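Drawer week: what changed when we stopped resetting the table

Notes from the two-arm bench in Murau, mostly for Niilo Toivonen, who asked how the sorting runs are going.
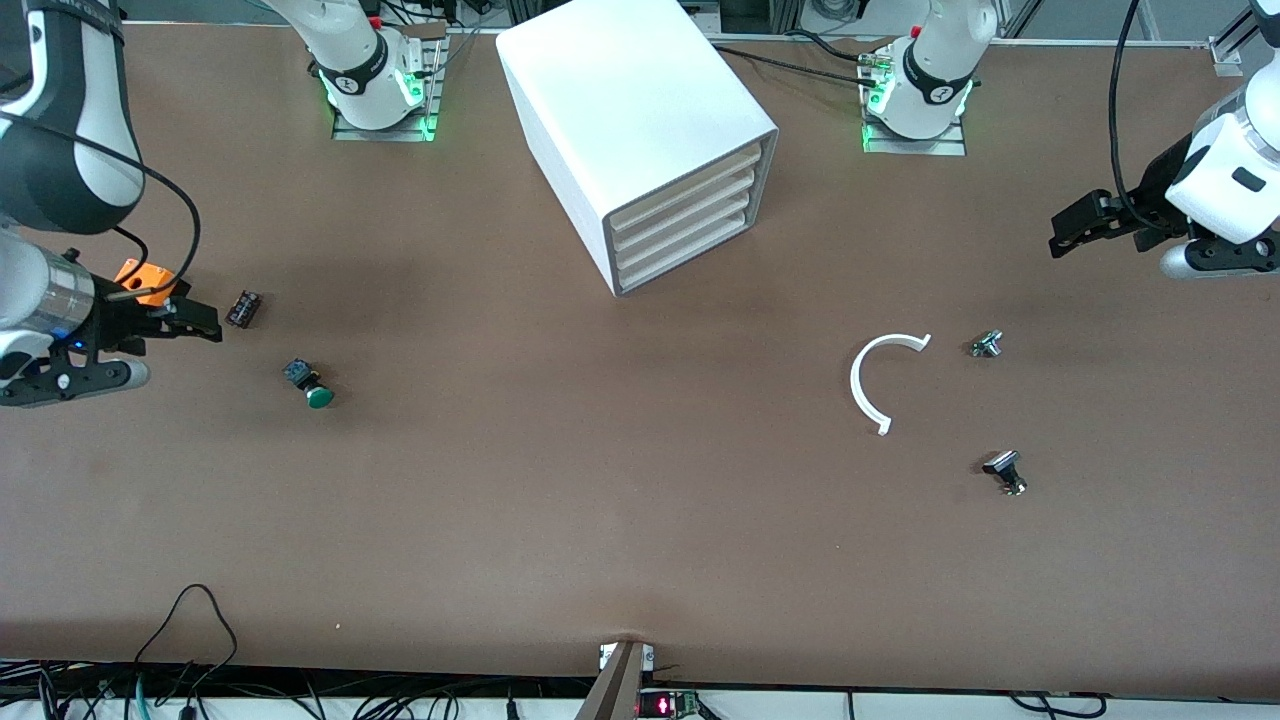
Why would a policy trained on tidy starts fail on messy ones?

Mostly it has never seen the second try. In our first batch every recording began with the parts in taped positions and ended with the part in a drawer, so the policy learned one path per part. When a part landed a little off, the arm went where the part used to be and closed on air.

So for the second batch I dropped the taped positions. Small electrical parts go down wherever they fall, some on their side, and the drawer cabinet gets turned to a new angle before each recording. If the operator fumbles a grasp, we keep the fumble and the recovery. Abbas Rahimi had argued for this back in December and I told him it would just make the data noisy. It did make it noisy. The policy trained on it is also better.

Both batches are the same size and I used the same training settings for each. I tested on 37 starting layouts that neither policy had seen. The tidy policy finished 17 of them with no help. I won't put a final number on the messy one yet, as I want to rerun the layouts where I bumped the table, but it is clearly ahead and the gap is biggest on parts lying on their side.

What still goes wrong is the drawer. The policy opens it fine with one arm, then sometimes starts the place with the other arm before the drawer is out far enough. I counted 3 ways this fails, and 2 of them look like timing. The last is a grasp that slips off the drawer lip, and I think that one needs more recordings at steep cabinet angles.

One thing I got wrong: I was scoring a run as failed if the part touched the rim of the drawer on the way in. That rule came from the old Fudico task, where rim contact damaged the part. It makes no sense for a push button. I rescored everything without it, both policies, and the order didn't change.

Next up is the same test with the action chunks cut in half, to see if the timing failures go away. Abbas thinks they will. I'll post the layout list with the results so Niilo can run it on the Estley setup too.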